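The Soda Shelf at Mahuika Street

Okay, so this is the gallery page I've been promising since the store opened back up in December! If you only know us from the sandwich counter, hi, I'm Kiri Faulkner, and I run the little grocery on Mahuika Street in Sturden with a lot of coffee and a very patient sister. People kept asking how the drinks corner went from a dark hole beside the bread rack to the first thing you see when you walk in, and I kept saying I'd put something up. I've gone through what I wanted to say and tried to keep it short (I'm not a short person, on paper anyway).

The corner

It used to be where we kept the mop bucket, the broken freezer baskets and a rack of greeting cards that had faded to one color. I cleared it out over a weekend and found 17 birthday cards for somebody turning 50, all the same card. They're on the counter now for a quarter each, if you know anybody.

The wall

I painted it a warm white, two coats, then a third where the old card rack had rubbed. I'd wanted a deep green and even bought a sample pot, but green soda in front of a green wall just disappears — you want the bottles to do the work.

The shelving

Dekus, secondhand, from a pharmacy that was closing on the other side of Sturden. I paid 651 dollars for the whole run including the brackets, and we got it home in two trips with the tailgate tied down. One upright had a dent, so it went on the end behind the bread rack. You'd never find it unless you went looking, and now of course you're all going to go looking.

My sister did the assembly. I read out the instructions, which she did not want, and held the level, which she also did not want. We were eating noodles on the floor by nine at night with every shelf up and only one put in backwards.

The heights

This took longer than the building. Big bottles need more headroom than you think, and you need enough space to get a hand in over the top and lift one out without knocking the shelf above. I set ours by grabbing the tallest thing I sell, pretending to be in a hurry, and seeing whether I hit my knuckles. I did, twice! Then I moved everything up one notch and that was that.

The clips

I use Fasten clips for the price strips along the front. They slide instead of snapping, so I can move one when a flavor moves and I don't have to dig it off with a butter knife like the old ones. They come in bags of 78, a number I would love to have explained to me. One bag did the drinks and most of the cereal.

Filling it up

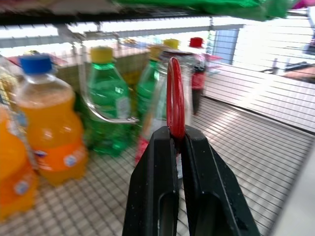
Color was the whole plan from the start. I used to line drinks up by who delivered them, and that made sense to me and to the driver and to no one buying a soda. Now I go by what you'd spot from the door. The orange goes on the left, two together, and the green comes in right beside it. I love what the caps do, too — that bright blue on the orange bottle, then yellow on the green one, like somebody picked them out on purpose. I'd never noticed a cap in my life before I did this, and now I stand at other people's stores and judge theirs.

The clear ones

Clear bottles are trickier. They take on whatever's next to them, and a whole row of clear looks like you forgot to fill the shelf, so I break them up and tuck them in with the stronger colors. My sister thinks all the clear drinks should live together like water. We've agreed she gets to arrange the actual water.

Labels to the front

A small thing that I am going to be a pain about. Every label faces out, every time. It takes a minute in the morning with the radio on, and the shelf looks full even when I'm down to the last few of something. If you pick one up, read it and put it back sideways, I will be over there after you've gone (no hard feelings).

Front and back

I pull everything forward when I fill, and the new ones go in behind. My grandmother did the same with her jam and she'd tap the lids as she went, so I tap the lids. Soda doesn't need it. I can't stop.

The bottom shelf

Heavy multipacks only, plus the ginger beer, which sells wherever I put it. I tried it at eye level for a week, tried it by the register, tried it down by everyone's ankles — same people, same ginger beer. So it got the ankles, and the eye-level spot went to the fruit flavors the school crowd comes in for at half past three.

The light

One plain strip light under the top shelf, stuck on with its own tape, 3000 on the box, which is the warmer one. I'd bought a cooler one first and the orange soda went a funny shade, a bit like floor cleaner. The warm one makes everything look like late summer. Sales of orange have gone up a touch and I'm giving the light full credit.

The floor mat

Not glamorous, but if you put in a drinks corner, get a mat. Get it before you need it. I'll leave that story for when you come in.

What I'd do over

I'd measure the bread rack before moving the bread rack. I'd buy the warm light first. I'd leave a wider gap at the end of the run for a broom, and right now I have to go in sideways with a dustpan brush, saying things I hope the school crowd can't hear.

I'd also ask people sooner. I put a notebook on the counter in the first week so anyone could write down a drink they missed, and we got some good ones: a cream soda I haven't seen since I was a kid, a bitter lemon, and "the purple one" in very careful pencil. I've tracked down the first two. If you wrote the third, please come and tell me what it is, or at least what it tastes like.

Next up is the snack wall, which is currently a disgrace, and after that the window, where I want a proper bench so people can sit down with a cold drink. The paint sample for that is already in my bag. It's the green.

Come by any time, we're open from seven in the morning. The corner's just past the bread on your right.

— Kiri

Recent galleries

Moving the Bread Rack (Twice)
The Sandwich Counter, Before and After
Our December Window
Jam Shelf: Labels, Lids and My Grandmother's Handwriting
Repainting the Front Door
A Morning at the Sturden Produce Market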